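Erkitz Open Day

The Erkitz Open Day is a yearly public demonstration of robot arms, held each September at the Erkitz works in Vendby. Free entry, no booking. Run by Erkitz together with Onex, a maker of arm controllers. Doors open for 6 hours, last demo starts an hour before close. Attendance up to 270, limited by the fire rules of the hall.

Main event is the tabletop demo. One arm, small plastic blocks in several colors and shapes, a wooden board bolted to a perforated metal bench. The arm pushes blocks along the board with a single straight finger, no grasping. Visitors call out a request, usualy a color or a shape, and an operator types it in. Two benches run side by side in the later editions.

Earlier editions were held in the Alcantara building, see seperate article. Moved when the hall there was sold. Guide leaflet handed out at the door, English only.

Page last edited 2025-11-09.
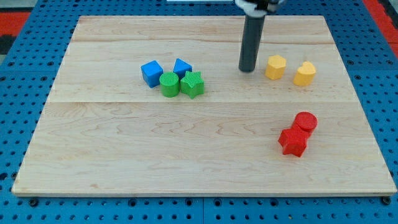
Reading time: 1 min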